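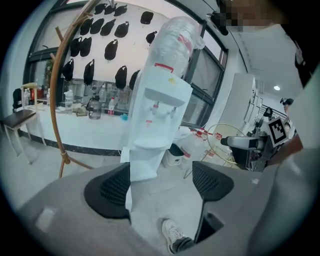

How often does a shared water dispenser need a new jug? Every second working day at our site, though the week before a holiday was a different story.

4.2 Refill habits

I'll admit I went into this part expecting to be bored. Arnaldo Torres and I logged jug changes at the Pustgate office from December on, and the log got interesting fast (well, to us!). Figure 6 shows the dispenser with its jug on top and the small trash bin next to it, with packs of bottled water farther along and the white counter behind. I think that layout matters more than we first assumed. People told us they'd grab a bottle when the jug looked low, and a few said they did it just to dodge the lifting, so we ended up with 300 bottle entries we hadn't planned for and had to add a column to the sheet.

Figure 6. Water dispenser and bottled water packs, with black bags hanging on the wall above the counter.

Filippos Kalogeropoulos coded all 848 log entries by hand, and we dropped the ones with no time written in.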